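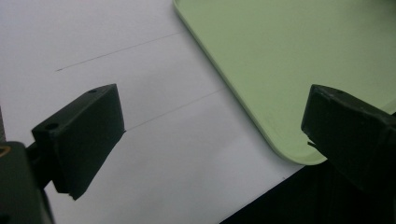

How to Ask for a Police Report in Flenton

If you've been in a fender bender, had your garage broken into, or called an officer out for anything else, sooner or later somebody (usually an insurance company) is going to want the report. I've walked a good many neighbors through it by now, and I promise it's easier than the city website makes it look!

Before you start, find your incident number. The officer should have written it on the little card you were handed. If the card went through the wash, and mine did, call the non-emergency line and give them the street and the time of day it happened. They can usually look it up while you wait.

Getting it online

Go to the Prosar records portal and make an account. Choose "Incident or crash report," type in the number with the dashes left in, and pick your role from the list. Pick carefully here. Victims, drivers and parents of a minor each see a different form, and going back wipes out everything you typed.

Upload a picture of your ID, both sides. Then press Submit and wait for the confirmation email. Crash reports cost $6, and you get 2 free copies if you're the victim of a crime.

Getting it in person

The records window is in the Lamont Building, down the hall to the left of the front desk. Bring your ID and the incident number. I like to go right after they open at 8 in the morning, when the line is short and the clerks are still on their first coffee.

If parts are blacked out

Don't panic. Names of witnesses and kids are nearly always covered, and so is anything tied to an open case. If you think too much was taken out, write a short letter to the records office asking for a second look. Say which page you mean and keep a copy for yourself.

Body camera video is a separate request with its own form, and it takes a lot longer. I put mine in back in April and heard in June.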